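Comparing finger pads on a soft garment — quick method

Written up 29 Mar 2025. Short version, I'm doing the Olard write-up next and want this out of the way.

You need: both sets of pads (we had Sernent and Mirneck), a hand-held gripper, a bed with a blanket on it, one dark garment with a stripe. The stripe matters. On plain black you can't tell from the footage where the fold went.

1. Lay the garment out. Pick a spot on the stripe and stick to it for the whole run. Wipe the pads first — lint gets in the grooves.
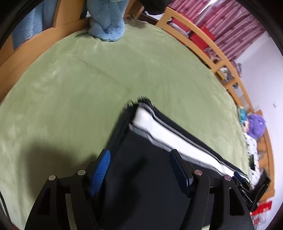

Keep the approach slow. Thandeka Buthelezi does hers at half the speed I do and gets far fewer missed pinches. Come in with the jaws open, pads leaning towards each other, and don't press down into the mattress. The blanket will bunch up and you'll grab that aswell.

2. Line up before you close. Stripe running left to right across the view, jaws either side of where you want the fold. If it's streaky with blur you're moving too fast, stop and start again. Log it as a restart and not a miss.

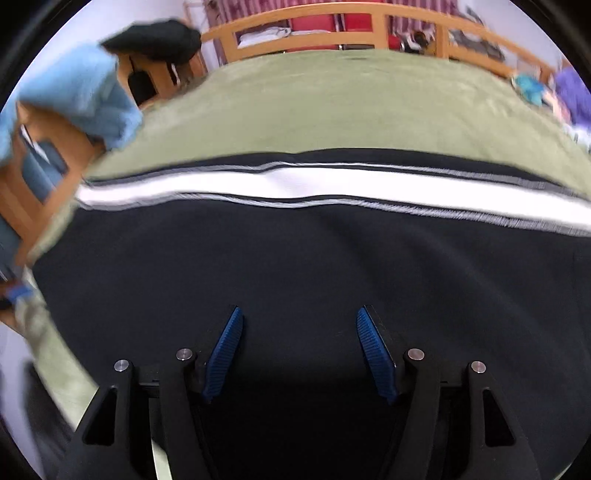

3. Close and hold. Pinch a single fold between the pads. Count to two, then lift. Do 18 lifts per pad set, same spot, same person.

Check the edge of the stripe is trapped between the pads before lifting. If there's green in there too, open up and redo it.
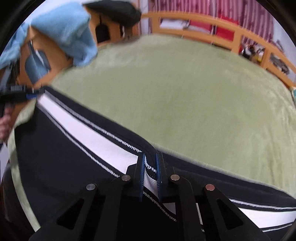 Write down slips straight away, you wont remember. Bronisława Sowa keeps a sheet with just three columns: pad, lift number, held or slipped. Copy that.

4. Swap pads and repeat. Save clips under the Xaba folder, pad name first. Ours is at 533 clips now, so please name them properly.

Still to do: thinner fabrics. Probably August.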